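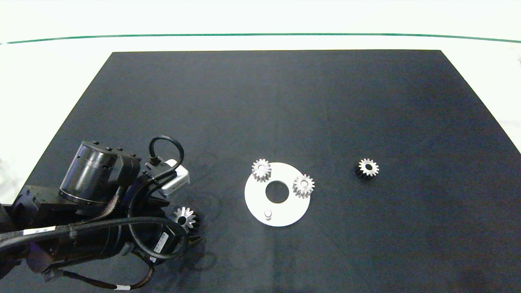
Cleaning a dark gray work mat: what do you use?

Forum > Workshop and Bench > Surfaces

hobbinghill
Posts: 449
30/01/2026

My charcoal mat has gone all smudgy in the middle and down toward the front edge, right where everything gets handled. Scuffs too, faint ones, but I see them every time the light's on it. I mostly sort and check small spur gears on it, so a bit of oil gets everywhere (my fault, I never wipe them first). The white tabletop cleans up with anything. The mat, no such luck. What are you all using?

pinion_pat
Dish soap, warm water, soft cloth. Let it dry flat. Been doing mine that way since August and it still looks decent.

Lowgear46
Soap won't touch oil that's soaked in. I use the Vivum degreaser, a tiny bit on a rag, then wipe with plain water. Takes me 6 minutes!

pinion_pat
Degreaser on a matte mat is how you get a shiny patch. Ask me how I know. I had a Pretside mat and ruined one whole corner.

Lowgear46
Then you used too much, or left it sitting. Mine's fine.

benchmouse
Are the scuffs marks ON the mat or IN it? If it's metal rubbed off the gear teeth, a white eraser lifts it. If the surface is scratched you're stuck with it. I'd leave it alone, it's a work mat, it's supposed to look worked on.

hobbinghill
Bit of both I think? Tried an eraser just now on one spot by the edge and some of it came up gray, so thanks for that one! Not brave enough for the degreaser yet.

torquey
Would you consider a lighter mat? I went to pale green and the smudges show worse but I find dropped parts way faster.

hobbinghill
No, I like the dark for gears. Silver on charcoal, you can see every tooth. On the white table they just vanish under the lamp.

pinion_pat
Agree with that. Dark mat all the way, soap and water, done.

Lowgear46
Test the degreaser on the underside first and report back.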